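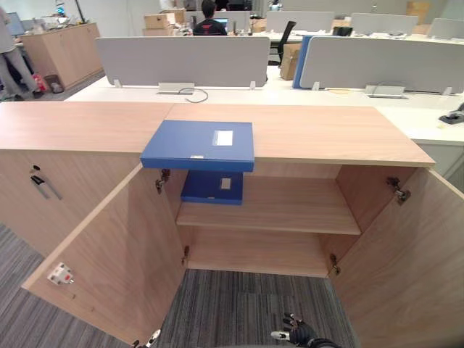 HARTLEY, February 2023

By Yi-chun Chien

Posted in: Project Reports / Workplace Automation

Search reports Type and press enter

Second progress report on the Kerel filing project, for the Bander Fund

This report covers the period from October to the end of last month. It deals with the file handling work in the open-plan office at Hartley and with the effect on the records staff. Spending is reported separately by Gemma Whitlock.

The task has not changed since the first report. The robot opens a low cabinet, takes out a blue file box or puts one back on the shelf, and closes the doors. It works in the same office as everyone else, during normal hours, with people at their desks. We agreed with the staff at the start that no furniture would be replaced to suit the robot, and we have kept to that. The cabinets are the ones the office already had, with hinged doors and a shelf inside.

In the period we logged 3,709 attempts at a single box movement, either out or in. Taking a box from the top of a cabinet is now the easy part. Putting one away is slower. The doors have to be fully open or the arm catches them on the way in, and a box that goes in at an angle has to be brought out again and turned. Most of the stops that needed a person were of this kind. We changed the approach path in the middle of the period and the stops became less frequent, but they have not gone away.

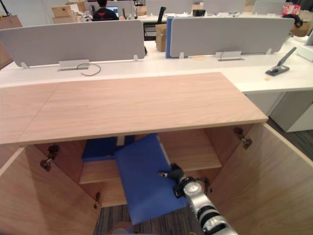
The grip is the other open question. Holding a box by one edge leaves more space at the shelf, but the box can swing if it is heavy at the far end. The records staff pointed this out before we did. They have asked for a weight limit per box, and we are now testing one.

Effect on staff

There are 10 people in the records group. No jobs have been cut or regraded, and none are planned under this grant. What has changed is how the day is divided. Before the project, each person fetched their own boxes. Requests now go into the Era queue and the robot works through them in order. Staff told us they bend and lift less, which they like. They also told us that waiting for one box while the robot finishes another request is annoying, and several still go and get it themselves. We have not asked them to stop.

Labels have become more important. A missing or crooked label used to be a small matter between colleagues, and now it holds up a request. Two people spent part of the period relabeling 400 boxes. That work was not in the original plan - we should have included it - and their regular work fell behind as a result. Their manager has asked that any further relabeling be scheduled with her first.

Training took longer than planned. We have delivered 104 hours so far, mostly on stopping the arm safely and restarting a request. Part-time staff missed two sessions and these will be repeated.

Next period

We will finish the weight tests, add an urgent option to the queue and begin work on cabinets with locked doors. For now a member of staff unlocks them by hand. We also plan to interview the records group again, using the same questions as in October, so the answers can be compared. We are not asking for any change to the grant total or the end date.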